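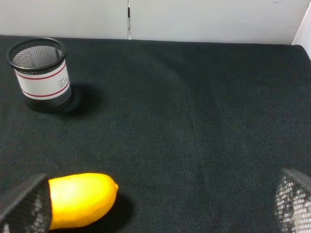

*Garnance, September*

The planner gave up at 3000 samples, same as before. Ghazala Jatoi read the log line twice and pushed the keyboard away.

"It won't plan to the cup," she said.

Dariusz Czerwiński had his coat on already. "Is it the cup or the yellow thing?"

"The cup. It gets the grasp pose fine. Then it says every path in is blocked."

"Blocked by what?"

She turned the monitor so he could see. In the planner's view the pen holder was a solid lump, and to the right of it was a second lump, lower and longer, leaning toward the middle of the cloth.

"That's the shadow," he said.

"That's the shadow."

He took his coat off.

Evangelista was Phong Nghiêm's code. He had written the segmentation step in one summer and left for a job at Asix before anyone had reviewed it. His comments were short. Next to the threshold on line 265 he had put *dark on dark, fix later*.

"Call him," said Dariusz.

"He's got a new job."

"He's still got a phone."

She didn't call. She opened the file and scrolled up. Mesh was bad enough, with the cloth showing through every hole, and someone had patched that by filling in anything near an edge. The fill had no limit on it. It ran down the side of the cup and kept going for as long as the pixels stayed dark.

She set the limit to 8 and rebuilt. Dariusz went to get tea and came back with one cup, which he drank. 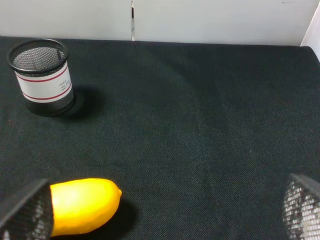 *Wrist view, Garnance bench.*

The second lump was gone. The first one had a hole in the top now, where a hole belonged. The planner found a path on sample 3685, after she had raised the cap, and printed it in green.

"Do you want to run it?" Dariusz asked.

Ghazala looked at the time. It was twenty to nine. She thought about Phong in his summer, writing *fix later* and meaning it.

"Commit first," she said.

She deleted his comment, then put it back and typed her initials after it. Then she put her hand on the stop button and told Dariusz to press enter.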